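Courses > Work and Technology > Student projects > Group reports > Dallcombe returns site

Automation at a returns warehouse: what changes for the people on the benches
Project report, second draft
May 28, 2018

1. Why this site
We wanted a workplace where the machines were half in. Dallcombe handles returned toys and soft goods for Zeletti and a few smaller shops. Until last July every item was picked up, checked and bagged by hand. Now there's a sorting line (Sönmez, second hand) and the checking benches are going over bit by bit. Two visits, 61 questionnaires back, seven longer talks. Not a huge sample, we know.

2. What the work was
Parcel in, open, look for damage, look for the label, decide. Resell, repair or scrap. People on the benches said the deciding was the part they liked. The lifting and bagging less so. Target was 447 items a shift for a pair, and most pairs hit it, though not in the weeks after a holiday.

3. What changed
Sorting line first. It took the walking away, which everyone was glad of at first. Then the walking turned out to be when people talked to each other. Three of the seven brought this up without us asking.

Target went up to 634 a pair. Güven Demirtaş, shift lead, told us the number came from the line speed and was set before anyone had tried it with real returns. "Boxes are easy. Soft things are slow." He has asked for a separate target for soft toys, no answer when we visited.

Benches next. The part of the job being handed over is small, pick up, hold, turn, put down. Hard goods went quickly. Plush is the sticking point, it squashes and folds and there is no edge to get hold of. So the bench staff are now the ones who know where to grip a thing, ears, paws, seams, and that knowledge is suddenly wanted. None of them get paid extra for it. We think this is the main finding realy.

4. Pay and training
Training was two half days. People over 50 rated it lower than the rest, see table in appendix B (still to be added). Pay grade unchanged. Four people moved to the repair room by choice, one left.
Sullovska, the agency, now sends fewer people in peak weeks. We didn't get to talk to any agency workers, this is a gap and should of been planned for.

5. Questionnaire, short version
- less tired at the end of shift: mostly yes
- job more interesting: split down the middle
- would tell a friend to apply: mostly no
Full wording in appendix A. Question 6 was badly put and we left it out.

6. Still to do
Get the 231 free text comments coded properly, at the moment only one of us has read them all. Ask Güven about the soft toy target again. Fix the references.
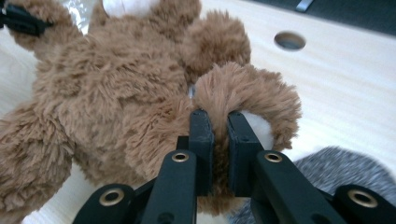

Also need to decide whether section 4 goes before section 3, the tutor's note says pay should come earlier and two of us agree.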